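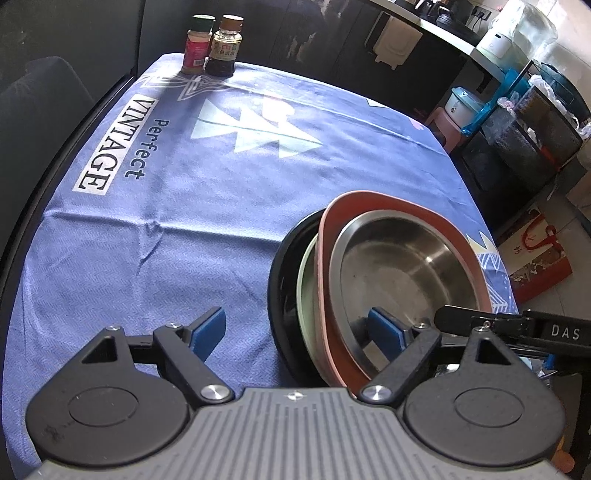
Nesting and storing mixed bowls

Stacking bowls of different materials saves shelf space, but the order matters. Steel, colored, and dark-glazed pieces mark each other in different ways, and a stack that is too tight will bind.

1. Clear the work surface. Leave a cloth on the table to keep the bottom bowl from sliding. Move seasoning jars and sauce bottles to the far end.

2. Wash and dry every bowl. Check the outside of the base as well as the inside. Water trapped between two close-fitting walls can hold them together by suction.

3. Sort by rim diameter, widest first. Where two rims are equal, put the one with the steeper wall inside.

4. Build the stack from the outside in. The set used on this page goes black, pale green, salmon pink, with the stainless steel bowl innermost. Keep the steel bowl inside so that its rim is easy to reach.

5. Check the fit at each level. A bowl should turn freely when pushed at the rim. If it does not, lift it out and place a paper towel in the gap.

6. Lift the stack from underneath with both hands. To take out a single bowl, hold the outer ones down and pull the inner rim straight up. Pulling at an angle wedges the opposite side.

7. Store the stack upright on a flat shelf, no higher than shoulder level. Limit a mixed stack to 5 bowls.

Separating a stuck pair

Stand the outer bowl in warm water and fill the inner one with cold. Wait 9 minutes, then twist gently. Do not pry with a knife. Repeat if needed. A drop of dish soap run around the joint helps with stubborn pairs. Skip the warm water for any bowl with a visible crack.

Shelf liner

Plester liner, cut to the shelf depth, is enough for most cabinets. Trim it short of the door edge by the width of a finger.

Related
Measuring a cabinet shelf for liner
Removing gray marks from light bowls
Sumia stacking racks: assembly notes
Washing and pressing a printed tablecloth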